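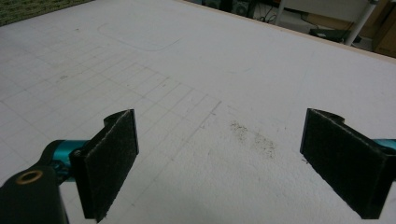 *Attachment 1 – felt pads open over the bench, dark debris in the gap between them. Pencil grid visible at left.*

**Ticket:** Policy success drops after pad change, Evovov pick set
**Project:** Horine (learning from hand-held demonstrations)
**Opened by:** Anneli Miettinen
**Status:** Closed, with one follow-up
**Component:** fingertip pads, data filtering

### Problem

The policy trained on the July demonstrations does worse than the one trained on the earlier set. Same task, same objects, same network, same number of demonstrations (400). The only hardware change between the two sets was the fingertip pads, from bare rubber to felt.

The failures look alike. The arm comes down in the right area, then stops short and closes on nothing, or closes to one side of the object. It happens mostly on the plain part of the table.

### Setup

- Hand-held gripper, wrist camera, felt pads on both fingers
- White tabletop, faint pencil grid on one half for placing objects
- Eder training code, default image crop, no color augmentation
- Evaluation: 60 trials per policy, start positions from the same list

### Log

**Entry 1.** Checked camera calibration first. Reprojection error matches the last calibration. Mount screws are tight. Not the cause.

**Entry 2.** Checked the pose tracking on the July demonstrations. No jumps and no dropped segments outside the ones the filter already removes. Replayed a handful of trajectories on the arm open loop and they landed where they should.

**Entry 3.** Looked at gripper width. With felt on, the fingers stop a little wider on the same object, as expected. The width offset in the config was still the one for rubber. Fixed the offset, rebuilt the dataset, retrained. A small improvement, but the sideways misses are still there. So the offset was wrong, but it doesn't explain the main failure.

**Entry 4.** Went through the wrist video by hand. There is dark gray, grainy debris on the table in many of the July demonstrations. See attachment 1 for what it looks like between the pads. It is the same sort of dark tone as the pads and stands out clearly on white. The older set has almost none.

**Entry 5.** Tagged every July demonstration where debris is visible at the moment of grasp. 142 of 400. In most of these the patch is close to the object, so the policy could be using it as a cue for where to go.

**Entry 6.** Tested that directly. Took the trained policy, cleaned the table, put one object down and ran it. Then ran the same start position with a dark patch placed to one side. The arm went toward the patch in 16 of 60 paired trials. On the clean table it never moved to that side.

**Entry 7.** Retrained two ways. (a) Tagged demonstrations removed. (b) All demonstrations kept, with random dark speckle added to the images during training. Both policies stopped following the patch. Version (b) did slightly better on the plain half of the table, probably from having more data. Version (a) is simpler and still beats the original July policy.

### Cause

Debris near the objects in the training images, learned as a position cue. The wrong width offset added a smaller error on top.

I have not shown where the debris comes from. The felt is my first guess, given the timing, but Prirnance supplied the foam objects in the same month and those leave bits behind too. Please don't write "felt shedding" in the paper draft until somebody has checked.

### Fix

1. Width offset for felt pads is now its own entry in the config. Do not edit the rubber one.
2. Wipe the table before each block of demonstrations, and again whenever specks show up in the wrist view.
3. Speckle augmentation is on by default for Horine. The flag is still there if you need to reproduce the old numbers.
4. The debris tags are saved with the dataset – filter on them before you compare pad types.

### Follow-up

Run one block with felt pads and hard objects only, and one with rubber pads and the foam objects. Same table, wiped at the start and left alone after that. Save a wrist image at the end of each block and attach both to a new ticket.

Closing this one. Reopen if the sideways misses come back on a clean table.

– Anneli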